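Lokunell Hand-Held Gripper, Seen at the Cavar Open Day

Aug 29, 2019
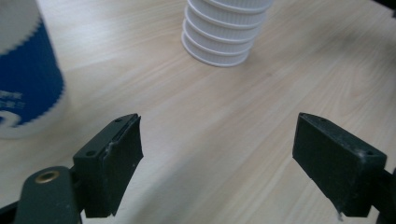
Reviews / Bench Tools

Cavar opened its workshop to visitors for an afternoon and put the Lokunell on a table where anyone could pick it up. The Lokunell is a two-finger hand-held gripper with a camera. A person carries it and does a task with it, and the recording is used later to train a robot arm fitted with the same fingers. I used it for 40 minutes in two sessions and watched other visitors use it for longer than that. I did not take one home, so battery life and long-term wear are outside this review.

Fingers and pads

The fingers are blocky and dark green, close to black in most light. Each has a flat top surface with two small round screw holes, and each carries a black rubber pad on the gripping face. The unit on the table had scuffed, dusty surfaces, and the pad on the left finger was slightly frayed and had lifted near the top edge. That is cosmetic for now. The pads are glued, and Mervin Landry of Cavar told me they are treated as consumables. A lifted edge will matter sooner on thin objects, which can catch under it.

A brass threaded insert sits in the rounded end of the mounting arm by the left finger. I was glad to see it. Screws driven straight into plastic on a part that gets taken off often will strip the hole, and the older Greva tool I have used at work had exactly that problem by its second month.

Handling

The trigger is linear and has no detent. Travel is long, and the last part of it closes the fingers more slowly than the first, so light objects can be held without much practice. The return spring is too stiff. After one session my forefinger was tired, and Giang Phí, who records with the tool daily, said she changes hands at every break. A softer spring is on the parts list but was not fitted to the demonstration unit.

Balance is forward of the grip. With nothing in the fingers the nose drops, and the wrist has to hold it up. I would move the battery back.

Work on the table

The demonstration task was disposable cups: a stack of white ribbed ones with rolled rims, and a blue-and-white paper cup standing apart from it. Visitors were asked to take the top cup off the stack, set it down, and then move the paper cup to a marked spot. It is a sensible choice of task. Nested cups stick together, and the walls give if they are squeezed too hard.

Taking hold of a rim from above worked well for me. Gripping the stack by the side and lifting did not, as the upper cups came up together and I had to shake them apart. The paper cup was easier. Its wall is smooth and the pads hold it with little pressure, but an off-center grip makes it turn between the fingers. The fingers are wide, and from the camera's position they hide the contact area at close range. I found myself watching my hand directly, which Mervin asked me to stop doing. The robot will only have the camera view, so the operator should work from the same view when possible.

Jin-sol Koo ran the playback station. She showed a policy trained on 813 recordings of the cup task, running on an arm at the other end of the room. I saw five attempts. Four finished. In the other, the arm took two cups together and put both down, then carried on to the paper cup as though nothing was wrong. Jin-sol said double picks are the most common fault and that the training set has few recoveries in it.

Setup and software

Calibration uses a printed card and takes a few minutes. The recorder application is plain and stable. It saves each run as a separate file and lets the operator discard the last one with a long press - useful, though there is no confirmation, and Jaxon Vachon lost a good run that way while I was standing next to him. The Szekeres viewer opens the files without conversion. Exporting 100 runs was still in progress when I left that table, so I have no time to report.

The printed manual covers assembly well and says very little about pad replacement. Lucie Thibodeau, who wrote it, said a revision was started in July.

Verdict

Recommended for groups that already have an arm and need recordings of tabletop tasks. The mechanical design is sound where it counts, and the fingers come off with ordinary tools. Order spare pads with it and ask for the softer spring. Groups working mainly with thin or flat parts should wait for the narrow finger set, which Cavar had on a shelf but would not let visitors try.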